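Setting up your Hurnura 706 kitchen compost caddy

Section 3: First fill and the first few weeks

By now you should have the caddy out of its box, washed through with warm water and standing wherever you've decided it is going to live. If you haven't settled on a spot yet, do have another look at Section 2, as it's a good deal easier to move the caddy empty than full (we speak from experience!). The rest of this section takes you through the first fill, the bran, and draining off the liquid, and there is no hurry about any of it. Put the kettle on first if you like.

What you'll need to hand

The bag of starter bran that came in the box
The pressing plate and the drainage tray
A sheet or two of plain newspaper, torn up
Your kitchen scraps, as many as you've got
A jug or an old mug for the liquid later on

Filling the caddy for the first time

1. Check that the tap at the bottom is closed. The lever should point straight down. If it feels stiff, turn it gently to and fro a few times and it will ease.

2. Drop the drainage tray into the bottom of the caddy with its little feet facing downwards. It ought to sit level. If it rocks, lift it out and turn it a quarter of the way round, and you'll feel it find its place.

3. Scatter two tablespoons of bran over the tray. You needn't be too exact, and a bit extra at this stage does no harm at all.

4. Chop your scraps into pieces no bigger than a matchbox and tip them in. Peelings, tea leaves, coffee grounds, stale bread, cooked rice and the outside leaves of a cabbage are all very welcome.

5. Sprinkle another tablespoon of bran over the top, then press everything down firmly with the pressing plate. Lean on it a little. The less air there is between the layers, the better the bran will work.

6. Leave the plate resting on the scraps and push the lid down until it clicks on both sides.

Note: Many people find it handier to collect scraps in a bowl during the day and add them all at once in the evening. Chiyo Ueda, who wrote the first version of this guide and has kept a caddy under her own sink ever since, does hers after the washing-up, and swears she'd forget otherwise.

Caution: Please don't put in liquids such as milk, soup or cooking oil, and leave out large bones. Anything with blue or black mould on it should go elsewhere too.

Draining the liquid

7. After the first week or so, hold a jug under the tap and turn the lever to the side. Very little may come out to begin with, particularly if you eat a lot of bread and not much fruit. Once it has got going, drain it every two or three days.

8. Close the tap and wipe round it with a damp cloth. The liquid should smell a bit like pickles or cider.

9. To feed garden plants, stir a teaspoon of the liquid into a large watering can of water and pour it on the soil, keeping it off the leaves. Use it the same day. Anything you don't want can go down the sink, and it'll do your drains no harm.

Caution: Never use the liquid neat on plants. It's strong stuff and will scorch the roots.
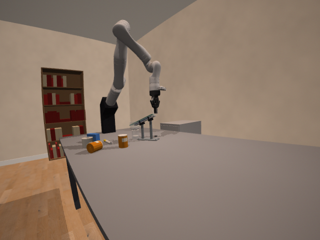 When the caddy is full

10. Add a last, generous layer of bran, press down well and close the lid. Leave it shut for two weeks, draining as usual. A spare caddy is useful here, and the smaller Dallutik model fits the same lid and tap.

11. Dig a trench in a bare patch of soil, tip in the contents, mix them with a little earth and cover well. Wait 4 weeks before planting anything there. In a cold March it may need rather longer.

Note: White, fluffy growth on the top is a good sign. If you find green or black patches, or the smell turns rotten, add more bran and check that the lid is closing properly all the way round. A worn seal can be replaced with part Paronix 3, and Şengül Aydoğan on our spares desk will gladly help you with the fitting.

Cleaning the tap and tray is covered in Section 4.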